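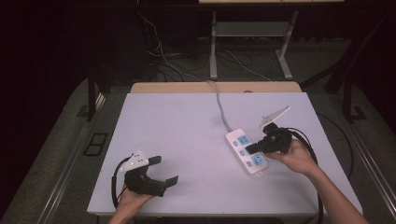 A white power strip with light blue socket panels. Multi-socket extension leads made up the largest group in the Fetgate check.

Extension leads fail more checks than any other item in Fetgate offices

Multi-socket extension leads accounted for 149 of the electrical items withdrawn from use in Fetgate's shared office buildings during the spring inspection round, according to a report issued by the building management firm Mac Carthaigh.

The round covered 2,667 portable items across the district, among them kettles, desk lamps, monitors, fan heaters and chargers. Of these, 2,065 were examined and tested on the first visit. The remainder were in locked rooms or in use at the time, and were dealt with on a second visit in March.

Leads were withdrawn on three main grounds: damage to the outer sheath of the cable, loose or discoloured socket contacts, and a plug fuse rated too high for the lead. The last of these was the most common. Henrike Kettler, who compiled the report, said many of the fuses appeared to have been changed by tenants after the original had blown.

"A blown fuse is usually a sign of overload," she said. "If the replacement has a higher rating, the cable can carry more current than it was made for, and it will heat up along its whole length before anything trips."

The report also deals with leads plugged into other leads. Inspectors recorded the practice on every floor of the Satent building, where the wall sockets date from the first fit-out and most rooms have only 2 of them. Chained leads were not counted as failures if each item passed its own test, but tenants were asked to separate them. Mac Carthaigh has recommended that further wall sockets be fitted in rooms where a lead is in permanent use.

Fan heaters are singled out. A typical portable heater draws between two and three kilowatts, and the report advises that it be plugged directly into the wall in all cases. A heater and a kettle on the same 13-amp lead will exceed its rating if both are switched on at full power — a combination noted in several kitchens and one reception area.

Coiled cable reels were treated separately. Most carry two ratings, one for use fully unwound and a much lower one for use on the drum. Reels without a legible rating label were removed.

Ailbhe Conneely, who manages a design studio in the Satent building, said her office had lost four leads and had been told not to run cables under the carpet tiles. "We'd had them there for years. The sheath on one had worn flat where the chairs go over it," she said.

Tenants may replace withdrawn leads themselves, provided the new ones are fused and carry the relevant British Standard marking. Items brought from home should be shown to the building office before use. Failed leads have had their plugs cut off and will be sent for recycling.

Gilmar Bastos, for the landlords, said the cost of additional wall sockets was being worked out floor by floor and that the Satent building would be taken first. Work there is expected to be done in the evenings, after 6pm, with the power to each floor switched off in turn. Tenants will be given written notice before their own floor is affected.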